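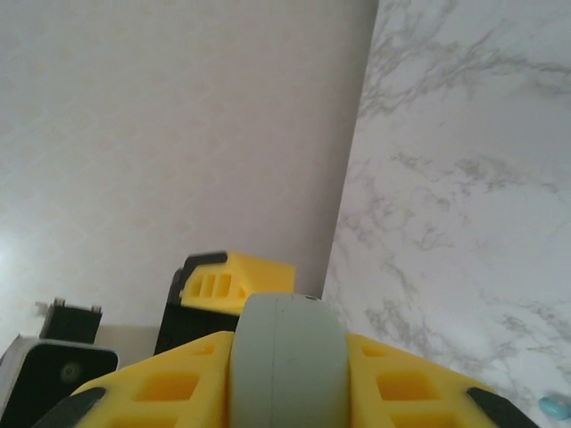 Wrist camera view on the Thevar kit, yellow fingers in front, marble pattern behind.

1/ I have now used the Thevar two-arm kit from Ploron for five weeks, and several people asked me if it is worth the money. I will try to answer in this thread. I paid for the kit myself and Ploron did not read this before you.

2/ What you get: two arms, the front rail, two wrist cameras, the cables and a printed manual. The enclosure is sold separately. I ordered everything through Grasis, and the invoice is dated 3/3/18. The price was 3,000 dollars for the kit, without the enclosure and without shipping.

3/ Assembly is not difficult, but please read the chapter about the rail before you open the bags. I mounted the brackets first and had to take them off again. The screws are good quality. The manual has small mistakes in the numbers of the drawings.

4/ My main test is with small things from daily life. I want to know if one arm can hold an object while the other arm works near it on the table. An earbud case is a good object for this – it is smooth, round and quite easy to drop.

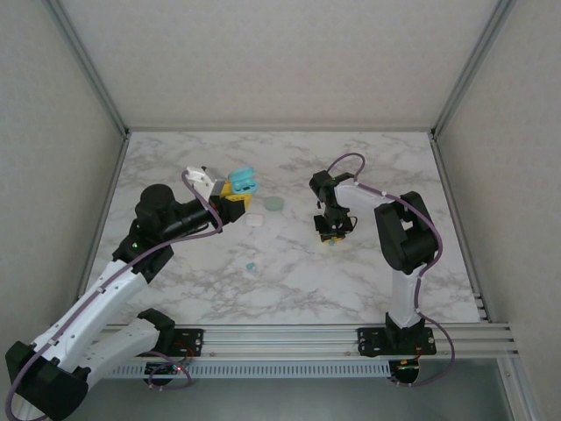
Left arm with the turquoise earbud case in the gripper. Right arm pointing down to the table.

5/ I have logged 644 grasps until now, with the case and with smaller pieces. The case is the easy one. The very small pieces are much harder, and there I lose most of the attempts. The software writes the log as a plain text file, and I like this very much.

6/ The fingers are wide. For a case or a box this is an advantage. For something flat on the table you must come at a low angle, and then the wrist is quickly at its limit. Sterkico sells narrow tips that should fit, but I have not tried them yet.

7/ Working with both arms close together needs patience. The collision warning is careful, sometimes too careful, and it stops the motion when I still see enough space. You can change the distance in the settings, in steps of 5 millimeters.
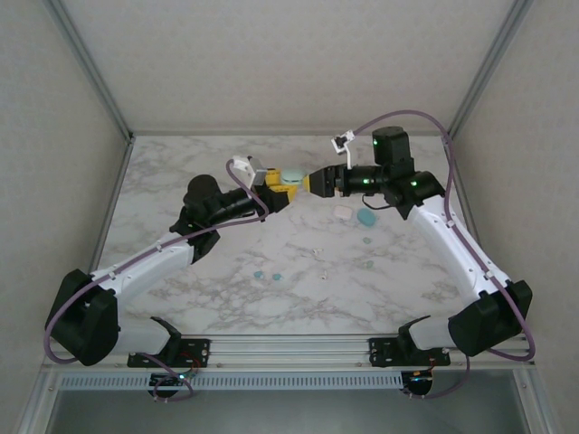

8/ I keep the speed low for this kind of work, less than half of the maximum. At higher speed the arms overshoot a little, and with two grippers so near to each other I do not want to take the risk.

9/ Cables: my biggest complaint. They run outside the arms in big loops. I would pay more for a version with the cables inside.

10/ The wrist cameras are better than I expected. The picture is clear enough for teaching. You always see your own fingers in the lower part, so you must learn to judge the space between them.
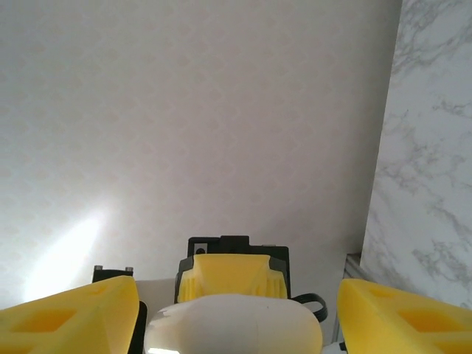
Gripper open and empty, seen from the wrist camera.

11/ Support answered me two times, both times politely and the next day. One question about the calibration file is still open since February.

12/ Would I buy it again? Yes, for learning and for small experiments. For a job that must run all day without a person near it, I would wait for the next version. If you have the Sterkico tips already, please write me how they fit.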